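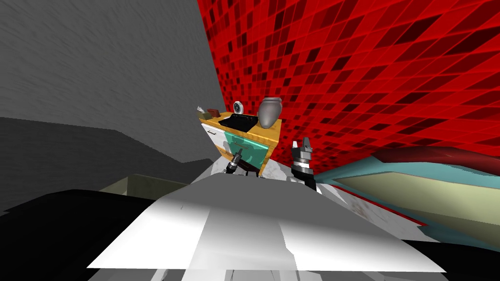 Thread started by Cor Peeters, Thursday, in Clubs and Late Bars

Has anyone been to Milis since they moved the live bands to the back room? I'm thinking of going in December with people from work and I can't work out from their page whether the ticket covers both rooms. It used to be one wristband for the whole place. Now there's a price for the club and a price for the band, and the band one says "includes entry" without saying entry to what.

dorsetmarrow wrote:
It covers both, but only after the band has finished. If you leave the back room while they're playing you can't get back in. We lost a friend to the front bar that way and didn't see her till the lights came up.

Cor Peeters wrote:
Thanks. What time do the bands finish?

dorsetmarrow wrote:
Just before midnight when we went. It was an eight-piece salsa band, very good, far too loud for the size of the room.

tenpastthree wrote:
Not true about getting back in. I went out for a drink and came straight back, no trouble. Depends who's on the door. The queue for the coats is worse, 20 minutes, and they only take cash for it.

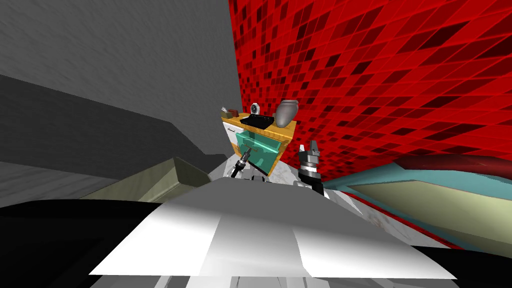
Cabinet with a yellow-orange top and teal drawer front

halfpint_lou wrote:
For a work do I'd go to Firlow. Bigger, easier to find each other, and you can book a table on the balcony. Milis has 4 tables in the whole place and they go to whoever spends the most.

tenpastthree wrote:
Firlow is a barn. It's licensed for 1293 and on a slow night you can hear your own shoes. The DJs are the same two lads every week as well.

halfpint_lou wrote:
It's not slow in December. And the drinks are cheaper. We paid about half what Milis charges for a gin and got a seat.

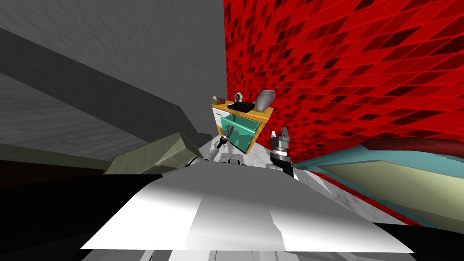

Vanity with the drawer partly open, red mosaic tiles

dorsetmarrow wrote:
Cheaper, yes. I still wouldn't call it a night out for the music though, and he did ask about bands.

Cor Peeters wrote:
I did, but some of the group only want to sit and talk, so a table matters. Is there anywhere that does both? There are 14 of us if everyone turns up.

Dzene wrote:
Hisura. Upstairs is quiet, with food until ten, and downstairs is a small stage and a dance floor. Ring them, don't use the form - I filled it in twice and heard nothing. They want a deposit for groups but it comes off the bill.

tenpastthree wrote:
Hisura shuts at 2 though.

Dzene wrote:
Which is late enough if people have work the next day.

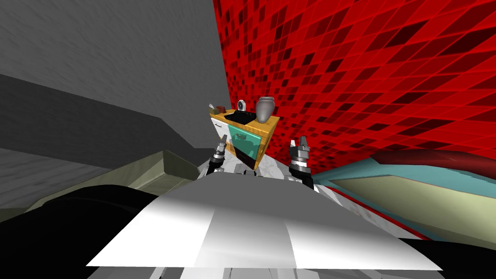
Wooden cabinet, gripper on either side

halfpint_lou wrote:
Agree with Dzene on Hisura for food. Don't agree about downstairs, the floor is tiny and the stage takes up half of it.

Cor Peeters wrote:
Rang Hisura this afternoon. They can do upstairs from seven and we can go down when the band starts, no extra ticket. Still waiting to hear what the deposit is. Will probably try Milis another time with a smaller group.

dorsetmarrow wrote:
Take cash for the coats if you do.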